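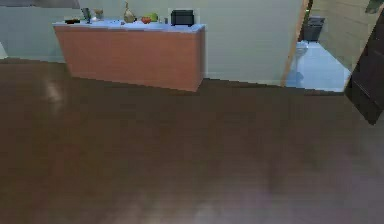

Comparison of Two Arm-and-Base Controllers in a Simulated Apartment

Project report, robotics laboratory course
Author: Lenni Vainio

1. Purpose

The project compared two controllers for a mobile arm working in a simulated apartment. The first, Hutik, is a velocity controller. It reads the latest camera image, computes an error in the image plane and sends wheel and joint speeds. The second, Canpolat, is a waypoint planner. It builds a short path, follows it to the end, and only then looks at the image again.

The course handout asks for a comparison on one task with one gripper. I used the Plitberg parallel gripper model that comes with the simulator and left its settings alone. The simulator is Wurkadix, in the version installed on the lab machines in January. A comparison of grippers was in the original plan and was dropped when the second gripper model failed to load with the correct mass.

2. Setup

The apartment has a main room with a kitchen counter, a dark wood floor and a bathroom opening off it. The floor changes from dark to very light at the bathroom threshold, and this matters for the image-based controller (Section 4).

The robot starts from one of five poses in the main room. The task is to drive to a goal, stop, and bring the gripper to a hover point next to a target. No object is grasped. I chose this because grasp success in Wurkadix depends heavily on the contact solver, and the subject of the report is the controllers.

Each run ends when the gripper holds the hover point, when the robot touches a wall or a door, or when 1,000 simulation steps have passed. The last case is logged as a timeout. Both controllers received the same images with a fixed delay of 100 ms, set in the bridge node. Without the delay Hutik looks better than it would on any real machine.

Settings that stayed the same for both controllers:

Gripper opening: fully open for the whole run
Camera exposure: fixed
Collision margin on the base: simulator default
Random seed: stored with the run, reused for the other controller where possible

3. Procedure

Runs were started by a script that alternates the controllers. After every run the script writes the end condition, the path of the base and the last image received. I read the logs by hand when the end condition was a wall contact, as the simulator reports only that there was contact and does not name the link.

In total 159 runs were kept. Runs in which the bridge node had dropped images were deleted and repeated. The number is odd because one repeat was started from the wrong pose and I did not notice until the logs had been closed. I left that run out of the comparison of start poses but kept it in the list of end conditions.

4. Results by situation

4.1 Crossing the threshold

Hutik slowed down at the boundary between the dark floor and the light tile. The speed command is scaled by the confidence of the image tracker, and the tracker lost features when the light floor came to fill most of the view. The robot usually continued after a short stop. In a few runs it backed up, crossed forward again and used up its steps that way.

Canpolat did not react to the floor. It had already computed the path on the map and does not use the image while it drives. It did place the base closer to the door jamb than I would accept on hardware.

4.2 Inside corners

The corners were the hardest part for both controllers. The walls are pale panels divided by raised trim strips, and the trim gives strong edges. The faces between them are nearly flat in color. When the view is filled by wall, the tracker has the trim and the corner seam to work with and little else.

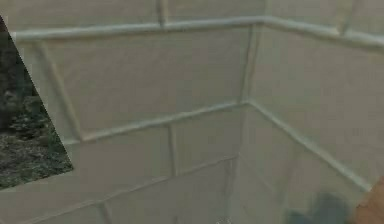

Figure 2. Inside corner of the paneled wall, with an opening to the outside at left.

Hutik tends to lock on to the vertical seam and rotate the base until the seam is centered. If the hover point is off to one side, the arm then has to reach across, and the gripper passes close to the wall. Most of the wall contacts I read by hand were of this kind, with a finger link touching first. Lowering the rotation gain reduced these contacts but made the approach slower -- more runs then ended as timeouts.

Vegetation seen through an opening in the wall is a second source of trouble. It is full of texture and the tracker prefers it to the panels. I masked it out by depth in the later runs. The mask was applied for both controllers so that the images stayed equal.

Canpolat is less sensitive here because it looks at the image only between waypoints. When it does fail, it fails by a large distance. A wrong match at one waypoint is carried through the next segment without correction, and the base ends up facing a wall with the target out of view.

4.3 Door and waste bin

The second target was a hover point over the domed lid of a metal waste bin. The bin stands close to a wall corner, with a partly open brown door to one side. The approach is narrow, and the controller has to keep the arm away from the door while the base turns.

The bin is a good visual target. The dark mesh body separates well from the cream wall, and the tracker found it early from all start poses with a clear line of sight. The door handle is bright green in the model and had to be excluded from the color check used in the first version of my tracker.

Hutik did better than Canpolat on this target. The small corrections near the end brought the gripper over the lid with little overshoot. Canpolat placed the base well but often stopped short with the arm, then planned a very small extra segment, and repeated this until it timed out. A larger goal tolerance fixes the repetition and spoils the accuracy.

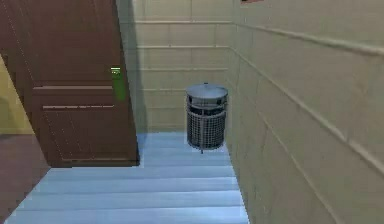
Selim Işık commented on the draft that the bin result may say more about the goal tolerance than about the type of controller. In his view, Canpolat should be given the same stop condition as Hutik, measured at the gripper and not at the end of the planned path, before the two are ranked on this target. He also asked whether the 100 ms delay was applied to the joint readings or only to the images.

The delay was applied only to the images. Regarding the stop condition, the objection is correct. Canpolat checks its own path end, and I did not change this because the planner is supplied as a compiled module. A wrapper that reads the gripper pose and cancels the plan is possible, and I have started on it, but no runs with it are included here.

5. Discussion

For the bin target I would use Hutik with the lower rotation gain. For moving between rooms I would use Canpolat, with a larger collision margin at the door jamb. A switch between them at the threshold seems workable, as both accept the same goal message. The difficulty is the moment of switching: Hutik needs a valid track before it can take over, and the light floor is where the track is weakest.

The results apply to rendered images. The glossy floors in Wurkadix produce soft reflections that do not move quite as real ones do, and I do not know which controller this favors. Exposure was fixed, so the change in brightness at the bathroom was probably handled worse than it would be by a camera with automatic exposure.

6. Remaining work

Finish the stop-condition wrapper for Canpolat and repeat the bin runs.
Apply the delay to the joint readings as well.
Log the contact link automatically.
Reload the second gripper model with a corrected mass and check whether the finger contacts in the corners depend on finger length.

The logs and the launch script are in the course folder under the project name. The depth mask is switched off by default in the script and must be turned on to repeat the later runs.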